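Home Projects Bench Notes Gallery Contact

Lurnik hand grippers: setup and care

The Lurnik is a two-finger gripper on a white body, held in the hand and used in pairs. Jiahui Xia keeps our pairs running and wrote the routine we follow. Wipe the finger pads every 30 minutes of work. Check the finger screws at 40 — they creep — and swap the springs at 492 grips. After a swap, both tools go through a test on blue cloth over a bed, and a pair that drops it goes back to the bench.

Lint in the center slot is the usual fault. A soft brush clears it. Don't use oil on the pads.

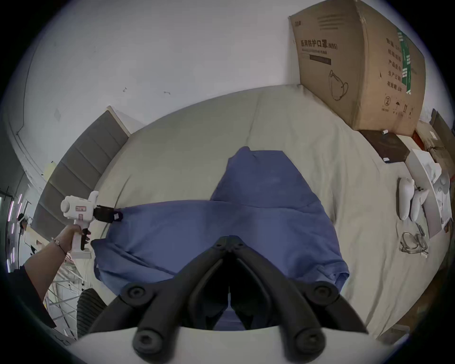
Second tool on the edge of the cloth, N95 carton by the wall.

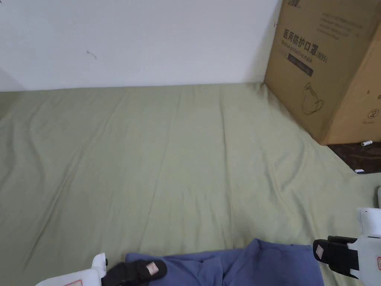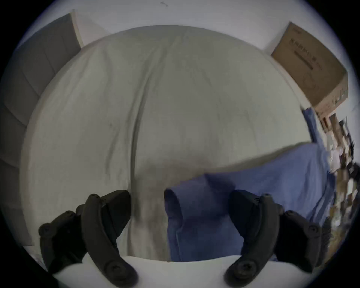 Fingers either side of a rolled part of the cloth.

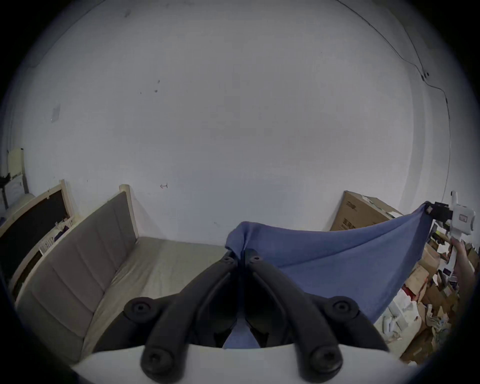 Blue cloth and black gripper fingers in all four; in the last, the cloth is held by both tools.

Recent galleries
Mondevska arm: new wrist cable
MacKinnon feeder, belt change
Skarkcombe cell, 19 fuses later
Spring kit, May batch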